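The towel station, again

I said in January that I would write up how I look after the two-armed cell at Nendusstead, and several people were kind enough to pretend they were waiting for it.

The cell folds towels. More precisely, it has a go at folding towels while I write down what went wrong. It is called Clurov, after a label on a crate that happened to be nearby when we needed a name for the folder, and by the time anyone thought of a better one it was in all the scripts.

Most of my job is cables. When people ask what maintaining a robot involves they would like to hear about algorithms, and I watch their faces fall. Each arm has a camera on its wrist, the camera has a cable, and the cable would like to be somewhere else. Tie it too tight and the wrist pulls on the connector every time it turns over. Leave too much slack and it swings into view of the other camera at the very moment the corner of the towel matters. The current loop on the left arm is my ninth attempt. I have stopped measuring it and now do it by eye, like a fringe.

Next come the fingers. They pick up lint, which goes into the joint and sits there making the close a hair slower than it should be. I go in with a soft brush and then a dry cloth. I used to use compressed air, until I worked out that I was simply moving the lint further in at great speed. The pads get changed at 3,000 grasps, or when I notice them slipping, whichever I remember first. Last time the log said 258 grasps over, and I have no defence.

Then the zero check. With power on and the arms hanging over the back of the table, I bring each gripper down until the tips are just clear of the surface, and compare the heights. If they disagree by more than 2 mm I redo the homing on the worse one. If they agree first time I do it again, having been fooled before. The right arm drifts more than the left. I have tightened everything on it that has a head, and I suspect the mount, but suspecting the mount means taking the whole thing down and I would like one quiet week first.

Last of all, the towel. Waffle weave was my choice and I stand by it, mostly. It grips well and the grid gives the cameras something to look at. It also remembers every fold it has ever been given, so for a fair test it has to be laid out flat and smoothed by hand, and even then it keeps a ridge or two out of spite.
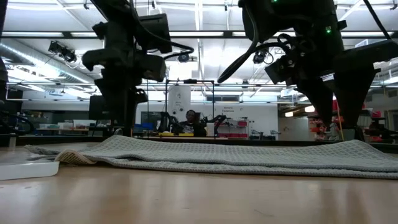
Jummai Obi wrote to say that I should stop smoothing the towel altogether, and that if the cell only copes with a towel I have personally ironed with my forearm then I am the one doing the folding. She would start every run from a dropped heap and accept the bad numbers for a while.

I have been annoyed about this since breakfast, mainly on the grounds that she is right. So the plan is 128 runs from a heap, same pads, same cable loop, no forearm. I'll do the zero check before the first and after the last, and if the right arm has wandered off by then the mount comes down, quiet week or no quiet week.

New pads are on order from Sani. The brush needs replacing as well.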